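From: Fotis Lambrakis
To: grenetti-players
Date: 2001-06-25
Subject: Re: [grenetti] Ahn, and why she is Not Fair

Lalent wrote:

> I've lost to Ahn in chapter nine so many times that my sister
> has stopped asking. She gets her second turn before I've had
> my first, she heals whenever the Lantern comes up, and the
> manual says her guard is "modest". Is there a trick or am I
> meant to be level 30 by now? Also does anyone know if you can
> keep her afterwards?

The manual also says the game has a colour-blind mode, so I'd treat it as a work of hope.

You don't need to be level 30. I did it at 22 with a party I'd be ashamed to name in public. What you do need is to stop hitting her on the Lantern turns. Her healing is worked out from the damage she took that turn, so every time you unload on her under the Lantern you're paying her doctor's bills. Guard, drink something, look at the scenery. When the Lantern goes down you get two clean turns, and that's when you spend everything.

She has 2,240 hit points on Normal. The FAQ on the Mollalden site says 3,000, but that's the Hard figure and whoever typed it up never changed the heading. I've written to them twice since February.

The double turn is a speed check. If your fastest character has speed 104 or better she only gets the one. At 103 she gets two, and I can tell you this with some bitterness. The Heron Boots from the ferry quest will get most people over the line, and if you sold them (I sold them) the shop in Lower Quay will sell them back to you at four times the price. 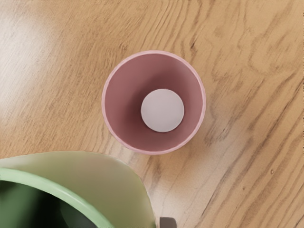
A wooden tabletop with a pink cup.

As for keeping her - yes, but only on a second playthrough, and she joins with her numbers cut nearly in half. She still has the Lantern skill, though it now costs her a turn to use, so she goes from the worst thing in the game to a slightly snooty healer. I took her through the salt mines out of spite and she was knocked out by a crab.

One thing I haven't worked out. If you bring Grenetti himself to the fight, she has an extra line before it starts and her first attack always goes for him. I've had it eight times out of eight. Does that happen for anyone on the older version, before the patch? I've only got the patched disc and my cousin won't lend me his.

Fotis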